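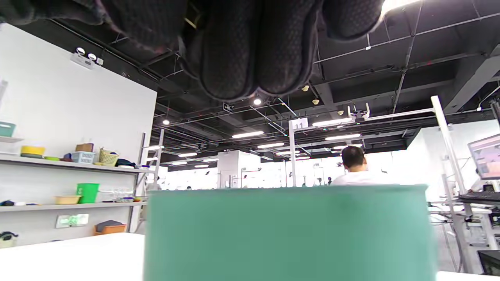
Open wall shelves with baskets and folded cloth, behind the sorting table.

Sorting a Tabletop Into One Bin and Three Shelves

This page covers clearing a mixed tabletop into a plastic bin and returning the contents to open shelving. It follows the Osberg method as used in the Grovent storage guides, shortened for a single work table.

What you need

One rectangular plastic bin with handles
One upright cup for pens and pencils
Open shelving with 3 levels
Baskets or trays for the shelves
Work gloves, if any of the items have sharp edges

Step 1. Set the bin

Place the bin near the front edge of the table, long side toward you. Leave a forearm's width of clear surface on the side of your working hand. Do not set the bin on the shelf and carry items to it one at a time. On a 2,000-item stockroom count at Asante, carrying accounted for most of the lost time.

Step 2. Pick up small items

Lift narrow items such as markers and pens by the middle of the barrel. Gloves with a dotted grip hold smooth plastic better than plain knit. Lower each item past the rim before letting go. Items dropped from height bounce out or land across the handle openings.

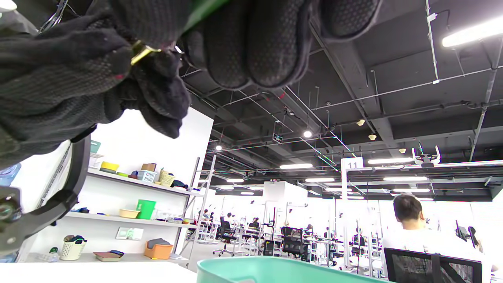 Green item held in the fingertips, bin rim below.

Pick up in this order: long items, flat items, round items. Round items go in last so that the others keep them from rolling. Drink bottles do not go in the bin. Lay them to one side and shelve them separately.

Step 3. Separate the writing tools

Pencils and pens that are used daily stay on the table in the cup. Everything else goes in the bin. Stand pencils point up so the tip can be checked without removing them. A mesh cup is preferred over a solid one, as the contents can be made out through the side. 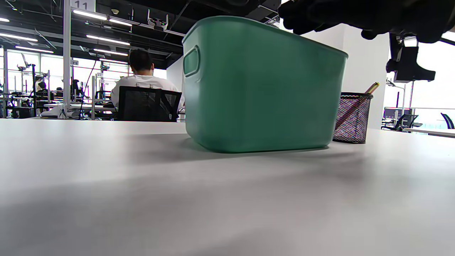
Bin and mesh pencil cup side by side on the table.

Keep the cup next to the bin until the table is clear. If the cup tips when a long pencil leans to one side, add weight at the bottom or cut down the number of tools. The Grerkley 493 insert fits most round cups and keeps pencils closer to vertical.

Step 4. Load the shelves
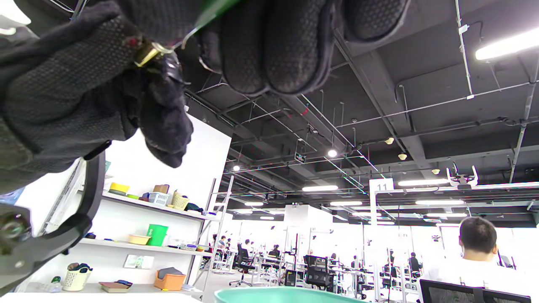

Assign each shelf a type of item before moving anything from the bin. Mixed shelves are the usual cause of a second sort. Put bowls, dishes and covered boxes on top, and stack a box on a basket only if the basket is rigid and the box is light. The shelves at left follow this in part: the yellow bowl and green dish share the top level, and the tan box sits on the white basket beside them. The bucket is on the middle level, where it can be taken down by the handle. Upright cylindrical items are grouped in the mesh basket on the bottom. Cloths may be folded flat at the end of a shelf or draped over a box rim, but should not hang in front of the level below.

Step 5. Check and reset

Run a hand along the inside corners of the bin. Pins and small clips collect there. Return the bin to its starting position with the handles unobstructed.

Repeat the full sort every 2 months. Tables in shared rooms need it more often. If the same item is left in the bin after two sorts in a row, it has no assigned place. Give it a basket on the middle shelf or remove it from the room.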